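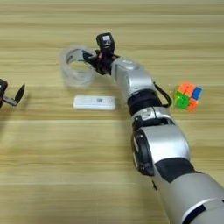

Hamorau opens two-arm handling cell to visitors

Dec 20, 2020

Hamorau held an open day at its test lab this month and ran its two-arm tabletop handling cell for invited guests from packaging, lab supply and contract assembly firms. The session was the first time the cell has been shown outside the company's own engineering staff.

Visitors were taken through in groups of up to 15. Each group got a 20 minute run at the table, followed by a question period with Sunil Khan, who leads the handling program. A second room held printed test logs and a bench with spare gripper fingers that guests were allowed to pick up.

The cell consists of two jointed arms facing a shared wood-grain work surface, each ending in a black gripper with slim fingers. The program is aimed at mixed small goods: items that differ in shape, weight and finish and that arrive without trays or fixtures. Hamorau has named the control software Clovent. It takes in camera data, proposes a grasp for each arm and checks the two proposed paths against each other before either arm moves.

Most of the discussion concerned transparent objects. A clear wall returns a weak and inconsistent signal to many depth sensors, and the surface behind it is often read in its place. Clovent handles this by looking for rims and edges first and fitting a simple shape to them. For an open cup, the preferred grasp puts one finger inside the rim and the other against the outer wall. Khan told one group that the method is slower than a normal grasp and that the team has accepted the delay for now.

"We would like the time back, but a fast grasp on the wrong surface costs more," he said.

Clear packing tape is treated as a separate class. The roll has a printed core visible through the coils, and early versions of the software tended to lock onto the print and ignore the outer edge. The current version uses both. Tape also raises a contact problem, as the side of a roll can be tacky and the release has to be done with a small sideways move.
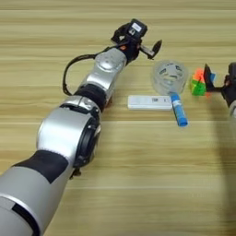 Both arms at the table with a white device, clear packing tape, a blue glue stick and a puzzle cube.

The second topic was spacing. When goods sit close together or lean on one another, lifting one can shift its neighbors, and the scene has to be read again before the next grasp. Clovent assigns each item to the arm with the shorter clear path and holds the other arm outside a shared zone until the first has left it. Guests asked whether both arms could work inside the zone together. Khan said this is possible in the planner but is switched off in the version shown.

Gripper hardware drew a shorter set of questions. Finger tips can be changed by hand with one tool. Hamorau has tested several tip shapes and is using a narrow one for small goods, with the known drawback that it marks soft packaging under high force. Force limits are set by item class and can be edited by the operator.

The company handed out a two-page summary of its internal trials. It covers 580 grasp attempts on a fixed list of household and office items, recorded under standard room lighting. The summary breaks results down by item class but doesn't give cycle times, and several visitors asked for them. Khan said cycle figures would be released once the path check has been moved to the new controller, which is being built by Górecki.

Górecki had two engineers on site to answer questions about the controller. The unit is to replace the desktop computer that now runs the cell and will fit in a standard cabinet. Its interface to outside equipment, including conveyors and label printers, follows the Zindix message format that Hamorau already uses on its older single-arm cells. Customers with those cells will not need to rewrite their line software.

No price was given. Hamorau plans a longer trial at a customer site, with the cell running 45 hours a week on returned goods. Firms that attended will receive the trial plan by e-mail, and the lab is taking requests for sample testing. Items sent in should be under the weight limit listed in the summary and supplied in the condition in which they would reach the line.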